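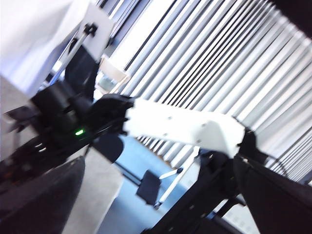 Dryer takes two cycles to dry towels, vent looks clean

Posted by Kalkidan Shiferaw, 17 Jul 2023
Category: Laundry and appliances

I have a Prellier electric dryer that came with the house. For the last month or so a normal load of towels has needed two full cycles. Shirts and thin stuff come out fine in one. The drum turns, it gets hot, and there are no error lights.

What I have done so far:
Cleaned the lint screen before every load.
Pulled the dryer out and vacuumed the hose behind it. There was not much in there.
Checked the flap outside. It opens when the dryer runs, but only a little.
Tried a smaller load. It helped a bit.

The vent runs from the laundry room under the floor and out the side of the house. I would guess it is 17 feet with two elbows. The hose behind the dryer is the shiny foil kind. A repair place quoted me $374 to replace the heating element and I would like to know if that is really the problem before I pay for it. We are on the edge of Rarnside and there is only the one shop that will come out here.

Chantal Després
Marked helpful by the poster

If the element were burned out you would not be getting heat at all on most electric models. Some have two coils and can lose one, so it is possible, but I would not start there. A flap that opens only a little means the air is not moving well. Towels hold a lot of water and they show it first.

Do this test. Unplug the dryer, take the hose off the back, plug it in again and run it for ten minutes with a few damp towels, hose off. Stay in the room while it runs. It will blow some lint and damp air at the wall, so don't do it for a whole load. Go by the air coming out. If it is strong and hot at the back of the machine and weak at the outside flap, the blockage is under the floor. If it is weak at the back too, the problem is inside the dryer, usually lint packed around the blower wheel. Do not try this with a gas dryer.

For the run under the floor, get a brush kit with rods that screw together and go in from the outside end. Turn the drill clockwise only, or the rods will come apart in the duct. Take the flap cover off first. The first elbow is where mine was plugged.

Replace the foil hose while you are back there. Semi-rigid metal is better and it does not crush when you push the dryer back. Each elbow counts as extra length, so check the maximum in your manual. With two of them you are probably still inside the limit.

Nest Jarman

Same thing happened to me, it was the washer. The spin speed had been set to low and everything was coming out soaked. Check that before you buy anything. Also quit using dryer sheets, they leave a film on the lint screen. Run water on the screen in the sink and if it sits on top, scrub it with dish soap.

Abenezer Negash

Vent. I paid for a heating element on a Gudeta dryer once and it made no difference.

Kalkidan Shiferaw

Thanks. Washer is on high spin already. I did the test with the hose off and the air at the back was strong, a lot stronger than outside. Ordered the brush kit. The water did sit on the lint screen for a second, so I washed that too.

Chantal Després

Then it is under the floor. Run the dryer on air only for a few minutes after you brush, with the outside cover still off, and let it blow the loose stuff out. Put the cover back on when you are done or you will get birds.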